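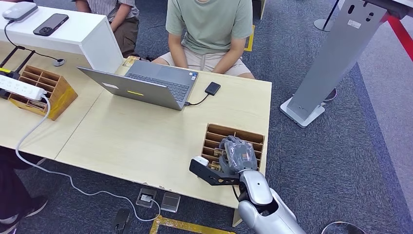
What is slot-first picking?
Slot-first picking is a way of teaching a robot hand to take small wrapped things out of narrow compartments by having it learn the compartment before it learns the thing inside.

Slot-first picking (sometimes written slot first, and called "the Trenura method" in older notes) is a training method for multi-fingered robot hands. It was worked out by Zdislava Hrubý and Tassanee Wattanapong at Trenura, a small robotics workshop, and it is mostly used for sorting boxes, parts drawers, desk organizers and other containers where the walls stand close together and there isn't much room for fingers.

Background

Picking a single object off an open table had been a fairly comfortable task for robot hands for quite a while before anybody at Trenura took an interest in boxes. A compartment is a good deal harder. The fingers have to go in beside the object, the dividers get in the way of the knuckles, and the hand itself hides the object from a head camera just at the moment when a clear view would be most welcome. Wrapping makes things harder again, as clear or cloudy plastic catches the light, shifts under the fingertips and changes shape as soon as it is squeezed.

Hrubý had first tried the usual approach, in which a person guides the arm through many complete picks and the robot learns to copy the whole motion from start to finish. This gave a policy (the learned rule that turns camera views into movements) that did nicely with the box it had been trained on and rather poorly with any other. Turning the same box a little on the table was often enough to upset it.

Method

The heart of the idea is to split the practice into 2 stages. In the first stage the compartments are empty. An operator guides the hand into one slot after another, lets the fingers touch the dividers lightly, and brings the hand out again. The robot has nothing to pick up, so all that it can learn is how a slot looks from above and how its walls feel on the way down.

The second stage adds the objects. The operator now guides full picks, and the recordings are used to adjust the first policy instead of starting over with a new one. Hrubý's team settled on 20 guided picks for each kind of object, with the box moved or turned between one pick and the next. Wooden organizers with slotted compartments are the customary training boxes, and a second box of a similar sort is usually kept on a nearby surface to be swapped in.

Wattanapong's main contribution was the so-called soft stop. When the fingers meet a divider, the hand doesn't pull away at once but slows down, eases its grip and slides along the wall – much as a person does when feeling for a coin at the bottom of a deep pocket. Without the soft stop, the hand tends to treat the wall as part of the object and closes on both together.

Results

The method was first tested on the Skister set, a collection of 13 wrapped and unwrapped items put together by Bradley Catterall for trials of this kind. The policy trained in both stages lifted every unwrapped item in the set, and failed on only 2 of the wrapped ones, both of them flat packets that lay down along the bottom of the slot. A policy trained on full picks alone failed on 6 of the same items. The gap was widest when the box had been tilted, and Catterall's own write-up spends most of its pages on that finding.

The order of the stages seems to matter too. When the empty-slot practice was given last, most of its benefit was lost, and the hand became oddly timid and would hover over the compartment for a long while before going in.

Criticism

Clive Whitlock, who repeated the trials on a Kuroda arm, agreed that the method helped with tilted boxes but thought that the comparison was a generous one. The two-stage policy had simply had more practice time in total, he pointed out, and some of its lead might be put down to that. Hrubý later ran the trials again with the practice time made equal. The lead shrank, though it didn't go away.

A second complaint has to do with soft-sided containers. The soft stop depends on a wall that pushes back, and in fabric pouches or thin cardboard trays the hand may carry on sliding well past the point where it ought to have turned.

Related work

Mervyn Tunstall's Briltodska project uses a similar first stage for drawers and shelves, with a flat two-sided gripper in place of a hand. It leaves out the soft stop altogether and relies on a force limit at the wrist.

See also
Dexterous grasping
Learning from demonstration
Bin picking
Tactile sensing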